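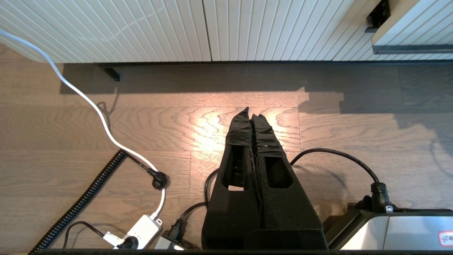 Re: Slatted fronts, painting between the grooves

Hildegard Eichhorn wrote:

> I have the kitchen fronts for the Urnemcombe house back from the
> joiner and they are grooved top to bottom, very close together. The
> last time I painted anything like this the paint pooled in the grooves
> and I had to sand it out with a folded strip of paper, which took
> most of March. Is there a way to do it with a roller, or is it
> brush only? I have 25 fronts to get through, and a floor that
> I would like to keep clean.

Hildegard,

Brush first, then roller. Use a half-inch flat brush and do only the grooves, as dry as you can stand it. Do 2 fronts at a time. By the time the second one has its grooves done, the first is ready for the roller. A short foam roller, not the fluffy kind, and do not press. If you press, the paint goes over the edge and runs down into the groove you just did.

I used Siltix satin in white on ours, thinned a little for the first coat. Three thin coats. The can says two. The second coat looked fine in the evening and patchy at 6 in the morning, so look at them in daylight before you decide.

Lay them flat if you have the room. Standing up, the grooves carry everything to the bottom edge and you get a row of beads there. If you have to stand them up, go back along the bottom edge with a dry brush before you wash out.

On the floor, I would cover it with card and tape the joins. Cloth sheets let drips through and you find them when you move the sheet.

The wood grain panels are a different matter. Ours came from Kasten with a finish on them already and I left them alone. A test patch on an offcut came off with a fingernail after a week. If yours have any kind of coating, scuff one and try it first, and use a bonding primer or forget it.

Put the handles on last and drill from the front, with a block clamped behind. Grooved fronts chip at the back more than flat ones. I split one on the Monday we were meant to finish and had to reorder it from Wosska, order line 691, and the new one came a shade narrower than the others.

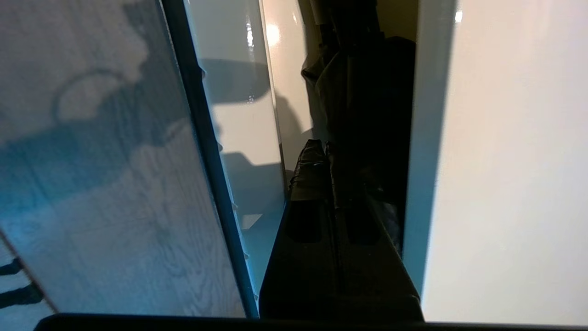
Wosska trim to the nearest size they stock unless the order says exact. Write "exact" next to the width and phone them as well. On the paint, I would add that a damp foam roller works better than a dry one for the first coat, and that fluff from a new one will end up in the grooves unless you go over it with tape beforehand.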